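Workshop Tips: Living With a Small Robot Arm

Filed under: Bench, Cables, Things That Go Click

I look after one arm. It lives on a bench in the back half of our shop, it puts gears on pegs, and when it's behaving I hardly think about it. These notes are what I've collected from the times it wasn't behaving, plus a few from Shinji Noguchi, who set up the bench before me and left behind a notebook with excellent diagrams and terrible handwriting. They should work for most small bench arms with a gripper on the end. If yours is the size of a refrigerator and lives in a cage, go ask a grown-up.

Before any of it: power off, and support the arm with one hand when you do it. Some arms have brakes in every joint and some have brakes in a few of them, and the way you find out which kind you own is by watching it sag onto your work. Read the manual for yours. Mine is 7 chapters long and the part about brakes is in the one called "Transport."

Give the cables somewhere to go

Every problem I've had that I blamed on software was a cable. The wrist is the worst place because it turns more than anything else and has the most plugged into it.

A cable needs enough slack for the farthest twist the joint will ever make, and a little over. To find that, go into hand-guiding mode and turn the wrist slowly all the way one way, then all the way the other, with your eyes on the connectors. If a plug starts to lean, the loop is too short. If the loop flops down where the fingers can grab it, it's too long, and one day the arm will pick up its own cable with great care and try to install it.

I tie with hook-and-loop straps near the joints and save the zip ties for straight runs that never move. A zip tie pulled tight on a moving cable is a tiny, patient saw. If you must use one, leave it loose enough to slide with a fingernail, and trim the tail flush so you don't leave blood on the equipment.

Put a label on both ends of everything, and one in the middle if the run is long. Noguchi labeled his in a code known only to Noguchi. I use words. "Gripper power" is a fine label.

Put something dark under the work

Our tabletop is white and shiny, and for the first month the vision software was convinced it was full of silver parts. It was finding reflections of the ceiling lights. We tried dimming the lights, which fixed the camera and ruined everybody else's afternoon.

A dark, dull piece of cloth did the job. Heavy fabric is better than thin, and anything with a sheen is useless. A few soft wrinkles do no harm so long as the part still sits flat. A fold under one edge of a fixture will tip it just enough that the peg isn't where the arm expects, and a gear pressed down onto a leaning peg goes halfway and stops. So smooth the cloth with your palm from the middle outward, then set the fixture down, then leave it alone. Sliding it "just a bit" drags a new fold along under it.

Lint roller once a day. Cloth collects metal dust and cookie crumbs in equal measure, and the arm doesn't care which it crunches.

Teach the hard peg first

Whatever your fixture looks like, one spot on it is going to be more awkward than the others. Either it's the longest reach, or the wrist has to roll over to get at it, or the cable loop gets tight right at the end. Teach that one first. I used to start with the easy peg to build confidence, and then find that the mounting position I'd been so pleased with couldn't reach the last one without an elbow in the wall.

Approach from straight above. Set a hover point two finger-widths over the top of the peg and make the arm stop there before it goes down. Then jog down in the smallest steps the controller allows, with your face at bench level and your hand on the stop button. You'll feel silly. Do it anyway.

With the other gears already seated, watch the neighbors too. A gripper that clears a bare plate may not clear one with parts on it, and teeth are good at catching on things. I run the whole sequence dry, then with one gear mounted, then with all but the last. 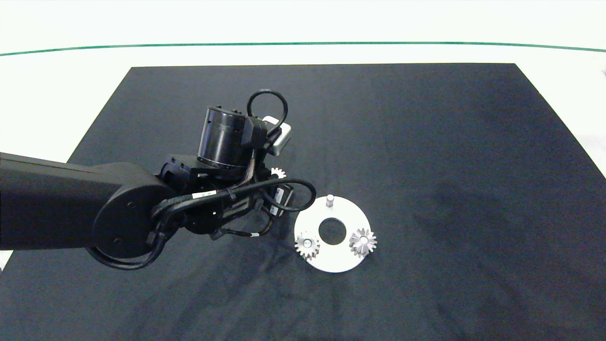

When a gear won't go down

Start with the boring causes. Wipe the peg with a lint-free rag and look at the bore against a light. A burr on the lip is enough to hang it up, and a couple of turns with a deburring tool by hand will take it off. Don't file the peg. The peg is the thing everything else is measured from, and once you've filed it you own a different fixture.

If peg and bore are both clean, see how the gear is sitting in the fingers. Thin parts like to tilt. Close the gripper on one, stop the program, and look at it from the side with a small square standing on the bench. If it leans, check the finger pads before you touch any settings. Ours wear on the inside edge, and a pad that looks perfectly good from the front can be rounded off like an old heel.

If it sits level and still won't seat, and it needs to mesh with a neighbor, it may be landing tooth on tooth. Have the arm lower until it feels light contact, then roll the wrist a few degrees one way and back. Keep the push gentle while it wiggles. The same thing works with your fingers, as anyone who's rebuilt a hand drill can tell you, and the arm is no smarter about it than we are, only less likely to swear.

Turn the grip force down

New owners set the grip to maximum. I did. It marks soft parts, wears pads, and squeezes a gear slightly off center each time, and then you spend an evening correcting for an offset you're making yourself.

Find the lowest force that holds the part while the arm moves at full working speed, then go up one notch. If parts slip after that, clean the pads with rubbing alcohol before you raise it again. Oil from fingers does most of the mischief. We keep a jar for handled gears that need a wipe and a tray for clean ones, and the person who mixes them up buys lunch.

Screws, covers and the marker trick

The wrist has a ring of small screws, and small screws near a motor loosen when they feel like it. Once each one is at the right torque, draw a thin line of paint marker across the head and onto the housing. After that a glance tells you. If the line is broken, the screw moved.

Don't tighten by feel. The housings on these things are often aluminum, the threads are short, and "one more little nudge" is how I learned to install thread inserts. A cheap torque screwdriver costs less than the afternoon.

If you take a cap off, put the screws back in it from the outside, or stick them to a strip of masking tape in the order they came out. I have a coffee mug holding the screws from jobs done before I knew this. It's quite full.

My service list

Taped inside the cabinet door, in words a tired person can follow:

Every morning: lint-roll the cloth, wipe the pads, move the arm to its home pose and check that it looks like home.

Every 2,000 cycles: look at the finger pads from the side, check the marker lines, run the wrist through its full twist with your eyes on the connectors.

Every 3,000 cycles: swap the pads whether they look bad or not, re-teach the hover points, blow the dust out from around the joints with low-pressure air held well back from the seals.

Every June: pull the cable straps, wipe the cables down, feel along them for stiff or flat spots, strap them up again. June is when the shop is slow. It has no mechanical significance.

Those counts suit our gears and our pads. Yours will be different, and you'll find your own numbers by being wrong in both directions for a while.

Keep a spare of the cheap thing

I've never needed a spare motor. I have needed, urgently and at 4:30 in the afternoon, a finger pad, a hook-and-loop strap, a fuse, and the one hex key that fits the gripper bracket. Buy 2 of that key. Tie one to the bench with string, the way banks used to do with pens, and hide the other from your coworkers.

Back up the taught points, too, after every change, onto something that isn't the controller. Put the reason in the file name. "Final" means nothing, and I have a folder of finals to prove it. "New pads, peg by the wall re-taught" means a great deal at the end of a long day.

Readers' additions

If the cloth creeps, put a square of rubber shelf liner under each corner. Double-sided tape works as well, until you want the cloth back.

For dropped gears, a magnet in a sandwich bag. Turn the bag inside out and the gear comes away without the filings. Check first that your gears are steel, and keep the magnet away from the gripper if it has position sensors in it.

A dentist's mirror is handy for reading labels on the far side of the wrist. Buy a new one.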